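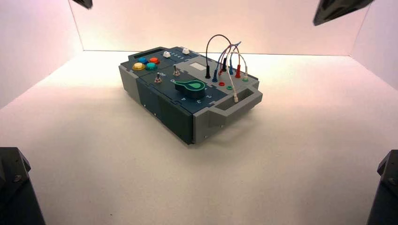
Robot Manipulation Lab, course handout
Session 2: The knob fault and what we do about it
Posted May 9, 2021

Okay, this one is less of a lecture and more of a confession. Plenty of you heard that the Tolamus cell was down for part of the term, and the short version going around was "the robot broke a knob." The longer version is more useful to you, so I'm writing it up properly.

First, the routine. The arm works through the task board in a fixed order: push buttons, toggle switches, rotary knob, plugs. Each step is its own little program with its own start pose and its own limits. The knob step closes the gripper on the pointer, turns it to a target number on the scale, lets go and backs off.

Back in November we had the Sundaram controller loop the knob step overnight. It got through 755 cycles with no complaints. Then the fingers closed a little high on the pointer and slipped partway through the turn. The wrist kept rotating. The knob didn't! The controller read the wrist angle, decided the knob was at its target, and moved on to the next cycle with everything now off by the amount of the slip.

You can guess the rest. Every cycle after that started from a wrong idea of where the pointer was, and the error piled up until the wrist was trying to push the knob past its end stop. The force limit should have caught it. I had raised the force limit that afternoon to get rid of some nuisance stops (my fault, and I didn't write it in the log, also my fault). The shaft sheared and the arm dropped onto the board hard enough to trip the protective stop.

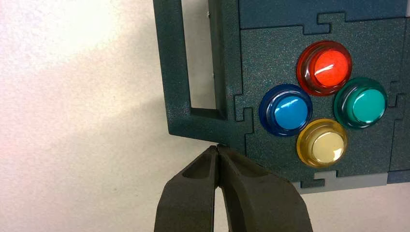 The buttons gave us a milder version of the same trouble. We press with the fingers closed, and the press program used to stop at a set depth. If the board has shifted toward the arm even a bit, a set depth means you're leaning on a button that already bottomed out. If it shifted the other way, you never touch the button and the log still says "pressed." Same mistake as the knob — we were checking what the arm did and never asking the board.

The repair bill came to $1,899, most of it the wrist sensor, and Pokitz took a while to ship it.

What changed, and what I'll be checking in your code:

Presses end on contact force, with depth only as a backup limit. Hitting the depth limit counts as a failed press.

The knob step reads the position from the board after every turn. If the wrist and the board disagree, stop and wait for a person.

Force limits live in one file. You can edit it, but you sign the log when you do, me included.

No unattended loops without the watchdog running. Ask me for the Cukville setup sheet if your group doesn't have it yet.

One safety thing, and I mean it. After a protective stop the arm can still be loaded against whatever it hit. Hands stay out until you've looked at the force readout. If it isn't near zero, come get me before you release anything — it can spring back fast.

For next time, read the log excerpt on the course page and find the cycle where the slip happened. It's earlier than you'd think. Bring the cycle number and one check that would have caught it, written out as actual code if you can manage it.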